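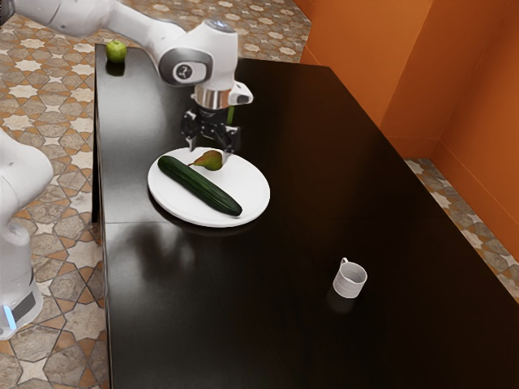 **Kamisik opens its second Provville supper club, and I'm so happy I could cry into my soup**

PROVVILLE, 26 January 2019 — Hi everybody! Big news from our little kitchen: the Kamisik Supper Club is growing. Starting next month we'll be cooking in the old Furukawa building on the river side of town as well as at our place on Mill Street, and yes, the Friday dumpling night is coming with us.

For anyone new to us (welcome!), Kamisik is a pay-what-you-can supper club. You book a seat, you sit next to somebody you've never met, and you eat whatever came in from the growers that week. We opened in November with one long table and a borrowed stove, and we've already served 126 dinners, which is a lot more than I told the bank we would.

The new room seats 16, so it'll stay small and noisy, just how I like it. Yoshinori Sakamoto is going to run the kitchen there. He has been cooking beside me since opening night and his pickles have a fan club of their own (I'm in it). I asked him for a proper quote for this release and got the following:

"I'm excited, I'm a bit scared, and I'd like people to stop asking me for the broth recipe," said Sakamoto. 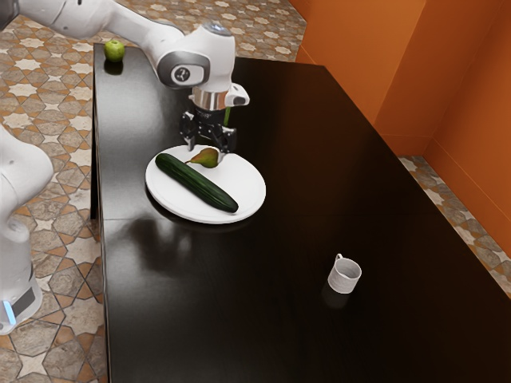 Menus will go up every Tuesday on the door and on our page. The first month leans toward winter food — squash stew, barley, baked fish, a pear cake I've been fussing over since Christmas — and there'll always be a meatless plate. If you have allergies, please put them in the booking note and we'll call you back before the day.

We couldn't have signed the lease without Zurex, the hardware store next door, who lent us tools, ladders and most of a weekend. Thank you, thank you!

Seats for the first two weeks open on Monday at 9 a.m. You can book by phone or just knock at Mill Street any afternoon. Half the seats each night are held for walk-ins, so don't give up if the list looks full. Doors open at 6:30 and food comes out at 7.

Reporters and food writers are welcome at any dinner, same deal as everybody else. Call the kitchen and ask for me, or leave a message with Yoshinori if I'm at the market.

Yasuo Sugawara
Founder and cook, Kamisik Supper Club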